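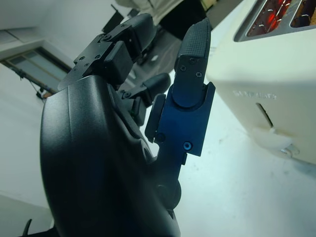
Daumen mit blauem Mittelstück und genoppter Fingerkuppe, links darüber zwei weitere Finger.

Lesezeit: 3 Minuten

Ticket: Genoppter Belag Daumenkuppe, Abrutschen bei glatten Deckeln
Standort: Billitz, Packplatz
Priorität: mittel
Status: gelöst, Nachkontrolle offen

Fehlerbild
Schraubdeckel aus Blech rutschen beim Anheben seitlich weg, Kartons und Stoffbeutel nicht. Der Fehler tritt bevorzugt nach der Mittagspause auf, also nach der Reinigung der Kontaktflächen. Zusätzlich ist im Bereich des Daumens ein leises Klicken zu hören, sobald die Last von der Kuppe genommen wird. Zählerstand bei Meldung: 2.368 Griffe seit dem letzten Belagwechsel.

Erste Einschätzung
Zwei Ursachen möglich: Rückstände auf dem Gummibelag oder Spiel am blauen Winkel. Beides getrennt prüfen, nicht gleichzeitig reinigen und nachziehen.

Eintrag 08:40
Belag der Daumenkuppe mit trockenem, fusselfreiem Tuch abgerieben. Auf dem Tuch ein dünner, leicht schmieriger Film, farblos. Testgriff mit Blechdeckel: Deckel rutscht nach kurzem Halten. Testgriff mit Karton: unauffällig. Die Noppen fühlen sich in der Mitte nicht flacher an als am Rand, Verschleiß als alleinige Ursache damit unwahrscheinlich.

Eintrag 09:15
Reinigungsmittel am Packplatz kontrolliert. In der Sprühflasche befindet sich der Kunststoffpfleger von Diltik, laut Etikett der Flasche rückfettend. Vorgesehen ist Isopropanol 70 %. Die Flasche wurde offenbar beim letzten Auffüllen verwechselt, beide Kanister stehen im selben Regalfach. Flasche entleert, ausgespült und neu beschriftet.

Eintrag 09:50
Belag mit Isopropanol gereinigt, Tuch nur angefeuchtet. Danach mit weicher Bürste quer zu den Noppen gearbeitet, nochmals abgewischt, ablüften lassen. Testgriff Blechdeckel: hält. Wiederholung mit leichtem Zug zur Seite: hält. Klicken unverändert vorhanden — die Reinigung hat darauf also keinen Einfluss.

Eintrag 10:30
Schrauben am blauen Winkel des Daumens geprüft. Zuerst die dunkle Schraube am linken Rand, kein Weg. Danach die blaue Schraube mit Innensechskant unten rechts: lässt sich um knapp eine Achtelumdrehung nachziehen. Die beiden kleinen Schrauben am Metallteil der Kuppe sitzen fest. Der kleine schwarze Gummipuffer seitlich am Winkel lässt sich mit dem Finger nicht verdrehen.
Testgriff: Klicken deutlich leiser, bei jedem vierten oder fünften Griff noch vorhanden.

Eintrag 11:20
Blaue Schraube herausgenommen. Im Gewinde keine Reste von Schraubensicherung. Gewinde entfettet, mittelfeste Sicherung dünn aufgetragen, wieder eingesetzt und mit dem Drehmomentschlüssel von Tomwood angezogen. Wert nach Datenblatt, nicht nach Gefühl. Aushärtung bis zum Nachmittag abgewartet, in dieser Zeit kein Betrieb.

Eintrag 15:10
Testreihe mit Blechdeckeln, Gläsern und einem vollen Stoffbeutel. Kein Abrutschen, kein Klicken. Gegenprobe an den beiden anderen Fingern: Puffer und Schrauben ohne Befund, Kuppen trocken abgewischt, kein Film auf dem Tuch. Betrieb wieder freigegeben.

Ersatzteile
Belag für die Daumenkuppe bei Ruggiero angefragt, Lieferzeit etwa 11 Tage. Der vorhandene Belag bleibt bis dahin montiert. Ein Tausch ist derzeit nicht nötig, der Lagerbestand lag jedoch bei null.

Hinweise für den Packplatz
- Gummiflächen nur mit Isopropanol und angefeuchtetem Tuch reinigen, nicht direkt besprühen.
- Kunststoffpfleger getrennt lagern. Er ist für die Arbeitsflächen weiterhin zulässig.
- Bei erneutem Klicken zuerst die blaue Schraube prüfen und den Befund hier eintragen. Nicht ohne Rücksprache nachziehen, die Sicherung verliert sonst ihre Wirkung.

Offen
Nachkontrolle der blauen Schraube im Juli. Prüfen, ob die dunkle Schraube am linken Rand ab Werk gesichert ist; die Unterlagen enthalten dazu keine Angabe. Ersatzbelag nach Eingang in das Fach für Verschleißteile legen und Bestand nachtragen.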